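Notes for week 5, Care of Household Textiles, Parnstead Adult College
Instructor: Li-hua Hsu
Revised 31 August 2025

# Long-pile plush: sorting, cleaning, drying, storing

Last week covered flat-woven cottons and the care label. Today is pile fabric, mostly the long, shaggy kind used on soft toys, cushion covers and some slippers. Read this with pages 169 to the end of the chapter in the course reader. Bring your own toy to the bench session if you have one. If not, there is a box of them in the supply room.

## 1. What plush is

Plush has two parts, a backing and a pile. The backing on most toys is a knit, which lets the maker stretch it over a curved shape. The pile is the fiber that stands up from it. Short pile is under half an inch. Anything longer we will call shaggy for this course, though stores use the word for nearly everything.

Most toy pile today is polyester. Some older toys are mohair on a woven cotton backing, and these don't get washed in class. If you aren't sure which you have, part the fur and look at the base. A woven backing shows a grid. A knit backing shows small loops or ribs.

Pile has a direction. Stroke it one way and it lies flat, the other way and it lifts. On a well-cut toy it runs from the head down. Find the direction before you do anything else, because every step below uses it.

## 2. Checking over before cleaning

Work on a plain, light table with nothing on it that can snag. Lay the toy at full length and let it bend where it wants to. A long toy that has been stuffed into a bin will usually hold a curve, and pulling it straight puts strain on the seams.

Go over it in this order:

- seams, starting at the neck and limb joints
- eyes, nose, buttons (tug each one)
- bald or thin spots
- matted areas
- stains, and what you think made them
- filling: lumps, hard places, anything that rattles

Hold the toy by the body. Fur that gets pinched and lifted, even gently, will take the whole weight of the filling on a few tufts. With a light touch you can slide a hand under the widest part and turn it over in one move.

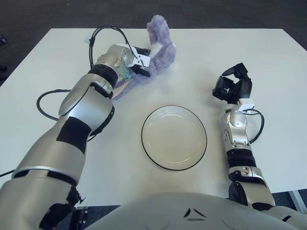

Write down what you find on the check sheet before going on. Repairs come before washing. A half-inch gap in a seam will be a two-inch gap after a spin cycle, and the filling will be in the drain. Use a ladder stitch with doubled thread, and pick the trapped fur out of the seam with a blunt needle when you're done.

## 3. Cleaning

**Surface cleaning.** This is enough for most toys. Mix a teaspoon of mild liquid detergent into two cups of cool water and whisk it. Use the foam and leave the water in the bowl. Work the foam in with a soft cloth, along the pile, one small area at a time. Wipe with a cloth wrung out in clean water. Do it twice more, or until the cloth stops feeling slick.

**Machine washing.** Only if the label allows it and the filling is polyester. Put the toy in a zipped mesh bag with a towel for balance. Cold water, gentle cycle, low spin. No fabric softener on long pile. It coats the fibers and they clump.

**Never in the machine:** beans, pellets, straw, a music box, glued-on parts, mohair.

Pale colors such as lavender, mint and cream show rings where a wet patch dries against a dry one. To avoid this, foam the whole panel out to the nearest seam and don't stop at the edge of the stain. Test dye first on an underside with a damp white cloth. Press for a minute and look for color.

## 4. Drying and brushing

Squeeze in a towel. Don't wring. Dry flat on a rack with air underneath and turn it every few hours. Thick filling can take two days, and the outside will feel dry long before the middle does. A faint sour smell means it isn't finished.

Heat is the main cause of ruined shag. Polyester tips curl and fuse in a hot dryer and no brush will bring them back. Toivo Nurmi's samples from Dolton are on the side shelf, one air-dried and one put through on high. Please handle both.

Brush while slightly damp and again when fully dry. Use a wire slicker brush with a light hand. Start at the tips, hold the base of the fur down with your other hand, and work toward the backing. Finish with the direction of the pile.

## 5. Storage

Cotton bag or lidded cardboard box, with acid-free tissue if it will sit more than a year. Sealed plastic traps damp. Don't stack. Put the long ones in last with the bend they already have.

## For next time

1. Complete one check sheet.
2. Surface clean one panel, and note the time taken and the drying time.
3. Read the section on mohair. Oskari Aaltonen is taking that class and will ask about it.

Mesh bags can be signed out from room 492. Slicker brushes stay at the benches.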